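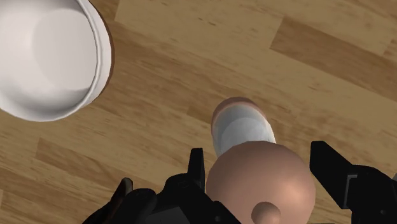 Telleo Tabletop Pack: README

Hi, and thanks for downloading! I'm Amra Golob, and I put this pack together with Panagiotis Manolakis at Nondon. Telleo is a set of simulated pick-and-place tasks for a two-finger gripper, with all the props, tables and bowls you need to start a run without modeling anything yourself. We sell it as an add-on for the Chin simulator, but the starter set you have in your hands is free, so poke at it as much as you like.

What you get

1458 episodes, split over 31 tasks. Every episode has the wrist view, the joint positions, the gripper opening and a one-line instruction in plain English ("put it in the bowl" is a popular one). Everything is rendered. There's no real-world footage in this release, and I'd rather you hear that from me now than find out halfway through training.

125 episodes are held back in the folder called heldout. Please keep them out of your training mix — I've done it by accident myself and felt very clever for an afternoon.

The props

Most are household shapes: bowls, round-topped things, boxes, a few awkward handles. I kept the round ones fairly low-poly so the pack runs on an ordinary laptop, and if you look closely at an outline you may spot the facets. Collision shapes are smoother than the visible mesh, so this shouldn't bother your grasps. The wood table is the default. You can swap it in the settings file under surface, and there are 14 others to pick from (the dark ones are rough on a black gripper, fair warning!).

Getting started

Unzip it next to your Chin install, open the launcher and pick Telleo from the list. The first load is slow while it builds the textures. After that it's quick, at least on my machine.

Things that still bug me

Glossy and see-through materials are a bit of a cheat. They look fine from the wrist view, less fine if you add your own side camera. Fingers sometimes jitter when they squeeze a sphere low down, and Panagiotis has a fix for that in the Ulavcombe branch, which you're welcome to try if you don't mind things breaking. Also, the success flag only checks the object's final position, so a sloppy drop counts the same as a gentle one.

License and questions

Use the starter set for anything, including paid work. Just don't resell the props on their own. Bugs go in the tracker, and please attach the episode number and your settings file. The next update should be out in May, with more handles.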